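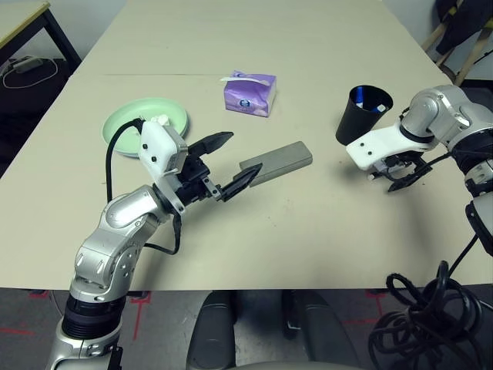

Wikari Bench Rules for Two-Arm Tabletop Work, Third Edition
Equipment and Methods Review, Jorkgate Training Center
Reviewed by Aileen Sarmiento and Mark Anthony Bautista

The Wikari Bench Rules are sold as a boxed set for laboratories and training rooms that run two robot arms over a shared table. The set contains a spiral-bound rule book, a wall chart, a pad of session sheets, and a roll of floor tape. The third edition replaces the second in full, and Wikari advises purchasers to discard earlier wall charts before the new one is hung. Jorkgate bought the set at its listed price and used it through the spring term.

Scope

The book has 19 rules. They cover the table, the floor, the arms at rest, the arms in motion, the objects to be handled, and the record kept of each session. They do not cover mobile bases under power, and they do not take the place of the arm maker's manual or of a site's own risk assessment. The publisher states this on the first page and again inside the back cover. We consider the repetition justified. A room could easily treat a tidy wall chart as a complete safety program.

The rules assume light arms, soft or everyday objects, and an operator within reach of a stop control. Sites that handle blades, glassware, or heated items are told to look elsewhere, although the book gives little help in deciding where.

Layout of the table

Rules 1 through 6 deal with the work surface, and they are the strongest part of the set. Each table is divided into a left zone, a right zone, and a shared zone in the middle. Only one gripper may enter the shared zone at a time unless the task sheet calls for a two-handed grasp. Objects that play no part in the current task may stay on the table, but they must be listed on the session sheet. We found this more practical than the second edition, which required a bare surface. Our operators work with household items such as cups, plates, and packets of tissues, and clearing all of them between tasks took longer than the tasks did.

Rule 4 requires that tables pushed together be checked for a height difference at the seam before the first run of the day. Marites Fajardo, who supervises the afternoon sessions, asked that the check be repeated after any table is moved for cleaning. We have added that line to our local copy.

Cables and floor

Rule 7 asks for slack at the wrist sufficient for the full range of motion, with no loop able to catch on the gripper of the opposite arm. Rule 8 concerns cable hanging below the table edge. It calls for such cable to be gathered and kept clear of feet and chair legs. The wording is sound, but the set includes no ties, clips, or sleeves, and a buyer should budget for them separately.

Floor marking is covered by Rule 9. The operator's standing line and the base position are both to be marked in tape of a color that contrasts with the floor. The supplied tape is yellow. It held well on vinyl and poorly on carpet, where it began to lift at the corners within a week. Rooms with carpeted floors should use their own.

Approach and grasp

Rules 10 to 15 govern the final part of the approach. The gripper is to be open before it enters the last hand's width above the table. Fingertips must not be used to push an object into place unless pushing is the named task. If a container is open and something is inside it, the task sheet must say which of the two is to be grasped. This last point is Rule 13, and it settled a long-running disagreement at Jorkgate over how such runs should be labeled.
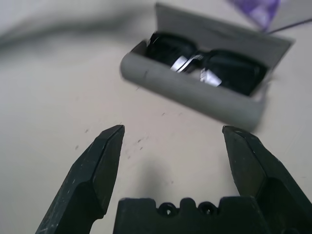
Rule 13 applies here: an open eyeglasses case with sunglasses inside, viewed from the wrist camera.

Rule 14 asks for an inspection of the fingers at the start and end of each session. Scuffs on the finish are to be noted but do not stop work. A chipped tip, a loose fastener, or any change in how the two fingers meet does. The wall chart has line drawings of each condition, and new operators understood them without further instruction. Zoi Lazaridis reviewed the drawings for us and noted one fault: the chart shows only rounded tips, and a reader with angular, tapered fingers must guess at what counts as normal wear.

Wrist camera practice is given a single paragraph under Rule 15. It tells the operator to keep the lens clean and to check the view before each run. Blur during motion is not mentioned at all. For any site that keeps its recordings, this is too thin.

Records

The remaining rules concern the session sheet. We completed 1,088 sheets in the review period. The form is one page, with room for the operator's name, the object list, finger condition, stops, and remarks. Most operators filled it out in under two minutes. The box for stops is too small, and Maricel Tolentino, who enters the sheets into our register, reported that remarks were often written over the object list as a result.

Wikari offers a digital version of the form through Gatchalian, its distributor. We did not test it. The Umside campus has used it for 1,548 sessions and reports that it is adequate, with one reservation - a sheet cannot be corrected once it has been closed, even by a supervisor.

Assessment

The third edition is recommended for training rooms and small laboratories that have two arms, a mixed group of operators, and no written bench practice of their own. Sites with an established rule book will find less in it, though Rules 4, 13, and 14 are worth adopting on their own. The set is not recommended as the only guidance for work that depends on camera recordings.

Print quality is good. The spiral binding lies flat on a table, and the pages tolerated regular wiping. The cardboard box did not survive the term, and we now keep the book and pads in a document tray beside the stop control.

Replacement pads are sold separately, in packs of three. Orders placed with Gatchalian in March arrived complete. The distributor does not ship the tape alone.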